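Kit review meeting, Thursday, Long room
Notes by me, so blame me for any gaps

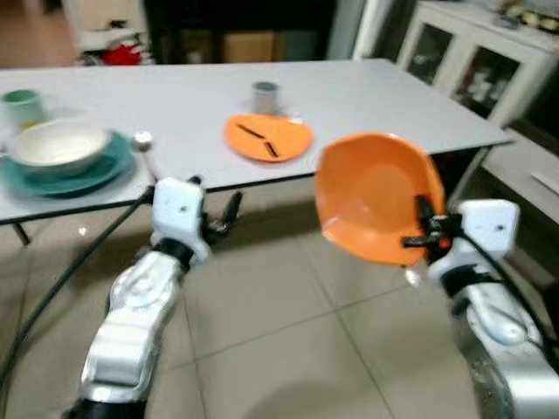
We kicked off at 2, with Michalis Politis in the chair and me typing as fast as I could. Main item was the Vuvero table-clearing package, the two-arm one, and whether we carry on with it after the trial month.

Michalis went first. He likes it a lot more than he did in July! The bowls and plates are going well, he said, and he's happy with how it grips a rim. Cutlery is still the sore spot – spoons are a bit hit and miss, and he'd like chopsticks put properly on the test list so we stop arguing over whether they count (I said they do, and I'm sticking to it).

Then money. Vuvero want 3,000 for the yearly service plan, with 3 visits included and phone help on top. I thought that was steep. Wadach have quoted less but their plan leaves out spare grippers, and we all remember how that went with the Gillorum kit. Michalis will ring Vuvero and ask if they'd throw in a spare pair.

We had a long chat about cables too. I'd like them clipped closer to the arms before anyone signs anything, and Vuvero's own setup guide (33 pages, I've read every one) is pretty vague on it. I'm writing to them.

Agreed: keep the trial going another month, add chopsticks to the list, no decision on the service plan yet.

To do: Michalis – phone call on grippers. Me – cable email, and send the guide round.

Next meeting same time, same room. Closed at 3.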